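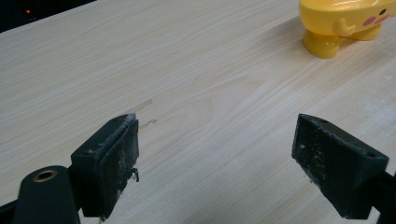

Lastden workshop, November

Slip fault on the Bronero hand gripper, finally got somewhere with it and I'm pretty happy! Symptom again for whoever picks this up: the grip closes fine, the object comes up, then it slides out partway through the lift. Yellow toy is the worst offender (glossy, rounded, no flat to pinch).

I had blamed the force setting. Ran it at 80 percent, then at 100, and it dropped things at both, so I went back to the pads. They are in a sorry state. Whitish dust all over the faces, and a dark scrap hanging off the bottom corner of the left one. Dust on the right finger too. I should have looked there first.

Counter reads 3,732 closes on this set. The Shabalala notes have us inspecting pads every 100 and I can't find one entry in the log where we did. That's on all of us, me included.
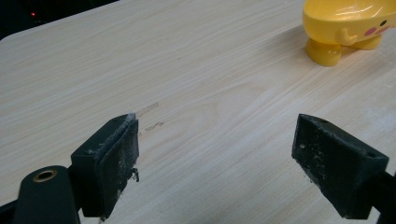
Next I wiped a spare pad with Tristel and did the thumb test, and wow, what a difference. Dry dust acts like talc, the thumb just skates. Cleaned rubber grabs right away. So dust is my number one suspect, with the ragged pad as number two. Haven't separated them yet, and I really want to, it's a nice little experiment: same pad, dusty then clean, same lift.

Safety bit: a dropped toy is no big deal, but the same slip with the metal blanks over somebody's foot would be. No blanks on this gripper until new pads are on and logged. 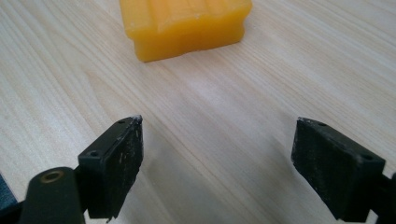
Can we just turn the force up to get through the week?
Leave it where it is. Full force slipped too, and squeezing harder on a torn pad will only chew it up faster.

Still to do: order pads, tape the inspection sheet to the bench, find out where the white dust comes from. My money is on the sanding corner.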